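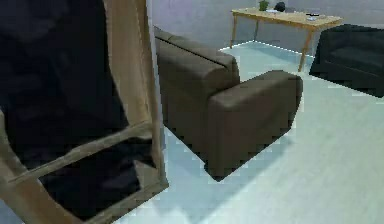

Getting Started: Setting Up Your Rana 200

Section 2 of the Zakuva Rana 200 Tabletop Radio Guide. Text by Vivek Semwal, revised in April after a number of letters.

You have a radio, a power adapter, a wire antenna on a spool, and a small bag with two rubber feet in it. The feet are spares. The four you need are already on the bottom, and they will stay there until you slide the radio across a dining table, at which point one of them will stay with the table.

2.1 Choosing a spot

1. Put the radio on something flat that doesn't wobble. A bookcase is fine. The top of a refrigerator is popular and sounds terrible.
2. Leave a hand's width of space behind it for air and for the antenna plug.
3. Keep it away from lamp dimmers, phone chargers, and the router. All three talk constantly and the radio will repeat everything they say.
4. If you like shortwave, pick a room with an outside wall and a window. Medium wave is less fussy. FM will usually come in anywhere, including the bathroom, where you should not have it.

CAUTION: The Rana 200 is not sealed against water. Steam counts as water.

2.2 Connecting power

1. Plug the adapter into the back of the radio first, then into the wall outlet.
2. Wait for the display to light. It shows a row of dashes, then the time, which will be wrong.
3. If the display shows 101, the adapter isn't fully seated. Push harder than feels polite.

Note: Use the adapter that came in the box. Earlier Zakuva adapters fit the same hole and hum like a wasp in a jar. We have met people who came to like the hum, and we can't help them. 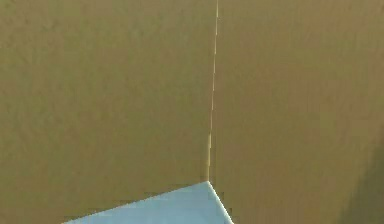 The display lamp is rated for 2000 hours at full brightness and a good deal longer at the dim setting. To change it, hold LIGHT until the numbers blink, then turn the big knob. Letting go of LIGHT too early switches the alarm on. We know. It will be fixed in the next model, the Hisik, along with the color of the knobs.

2.3 Setting the clock

1. Hold CLOCK for three seconds. The hours blink.
2. Turn the big knob to the right hour. Watch for the small dot at the upper left, which means PM. Most complaints about alarms going off at 6:30 in the evening begin with this dot.
3. Press CLOCK once. The minutes blink. Set them the same way.
4. Press CLOCK again to finish.

The clock does not adjust itself for daylight saving time. Twice a year you will repeat these steps, or do the arithmetic in your head until the season changes back. Both methods are supported.

2.4 Putting up the wire antenna

FM has its own built-in antenna, so you can skip this part if you only listen to FM. For everything else:

1. Unwind the wire completely. Left on the spool, it works as a spool.
2. Push the plug into the socket marked EXT. It clicks.
3. Run the wire up and along, as high as you can manage. A curtain rod will do if it isn't metal.
4. Hold it in place with the clips provided or with masking tape. Do not staple through the wire.
5. Tune to a weak station and move the loose end until the sound improves. Mark the place with tape before you let go.

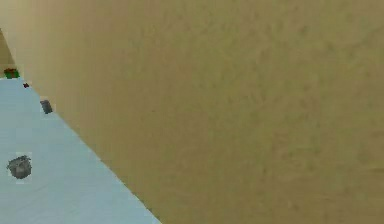 Direction matters more than height once the wire is above your head. A wire that turns one corner is fine, and one that turns three is mostly decoration. If you have reached this point and all you can hear is a buzz, turn off the lights in the next room, one at a time, and listen after each. The guilty lamp is generally the one you paid the most for.

CAUTION: Never run the antenna outdoors near a power line. Unplug it from the radio during thunderstorms.

Owners who want the 160 meter band should know that the supplied wire is short for the job. It will pick up strong signals after dark. For anything more you'll want a longer wire, a yard, and a neighbor with a sense of humor.

2.5 Storing stations

The Rana 200 holds 200 presets, a number settled on before anyone asked how they would be found again. Our advice is to use the first ten.

1. Tune to the station.
2. Hold STORE until you hear one beep.
3. Turn the small knob to a free number. Free numbers blink and used ones don't.
4. Press STORE. Two beeps mean the station is saved. One long, low beep means you waited more than ten seconds and must start over.

To erase a preset, call it up, hold STORE, and press BAND. To erase all of them, hold STORE and BAND while plugging in the adapter. Please read that sentence again before dusting the buttons.

Note: Radios sold through the Civiscombe shop come with preset 1 already filled. It is the shop's local station. You may overwrite it without hurting anyone's feelings.

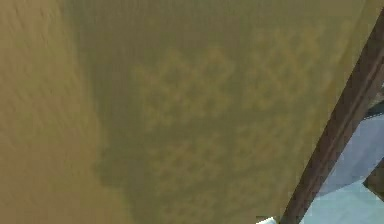 Why does the radio forget the time when I unplug it, but keep my stations?

The stations are kept in permanent memory. The clock runs on the adapter alone unless you fit a backup battery, which goes under the small door on the bottom and isn't included. With the battery in, the clock will carry on through a power cut, though the display stays dark until the power returns. Change the battery once a year, with the adapter plugged in, and set the radio back on its feet when you're done. Battery sizes and the alarm settings are in Section 3.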